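What should live on top of a bookcase?

Asked by shelfdoubter, 18th June

I have a low oak-coloured bookcase with a flat top and I have never been happy with the top of it. At the moment it holds an old dial telephone (not plugged in, ornamental), a remote, a vase with nothing in it and whichever paperback I am reading. Every tidying guide I find says to "style" it. The Erkik blog wants trailing plants and a candle. The Tidura storage booklet says leave it bare, then tries to sell you a box to put on it. I don't believe either of them.

The top is the only bit I can reach from my chair, so bare is no good to me. But the telephone takes up a lot of room and the curly cord gets under everything. Do I get rid of it? And do the books on the bottom shelf really have to stand up? Mine slump whatever I do. I've tried those thin metal bookends and they slide.

marrowfat60

Get rid of the phone. If it doesn't ring it's clutter. Mine went to the charity shop in July and I have not missed it. Also get better bookends.

tea_and_dust

I'd be wary of the answer before mine. You like the phone, or you wouldn't have called it ornamental. Keep it, but push it to the back and put the cord behind it. A dial phone with the handset on is steady enough, but the cord will drag a remote off the edge if you let it lie across the front.

I don't hold with "styling" either. Things you pick up every day go at the front, things you only look at go at the back. I have tried it for 2 years and it mostly works, apart from the paperback, which wanders.

As for the bottom shelf, I'd lay the big ones flat and stop fighting. People will tell you it ruins the spines. I have heard that for 20 years and have yet to see a ruined one, though I suppose a very tall pile might do it. Leave the standing books for the upper shelf, where you can see the titles. The Frota bookends everybody recommends slid about as much as the cheap ones, for what it's worth.

Same sort of bookcase, with a dial phone on top in all three: 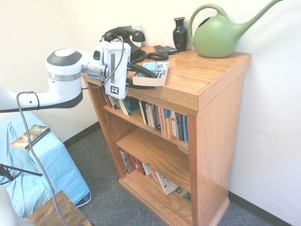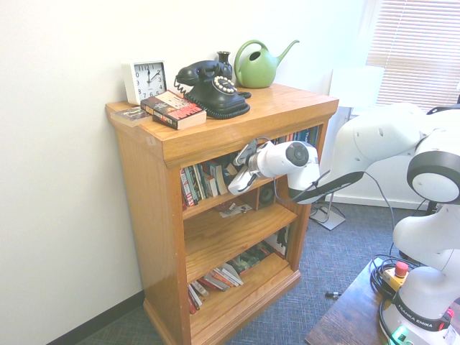
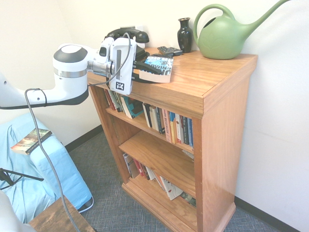 Claltik Household Help, page 2 of 60

oldpine

Mostly agree with tea_and_dust, but I am not convinced about the cord. Mine won't stay behind anything. It springs back out within a day, and I've given up and let it sit to one side.

I'd also question keeping an alarm clock up there if the bookcase is in a sitting room. You end up with two clocks that disagree. A watering can is fair enough if there are plants near by, so long as it is emptied first. I put one down half full and it left a ring in the wood, and no polish has shifted it, whatever the tin claims.

Has anyone found bookends that grip on bare wood? I have been promised rubber feet, felt feet and something sticky, and I wouldn't buy any of them again.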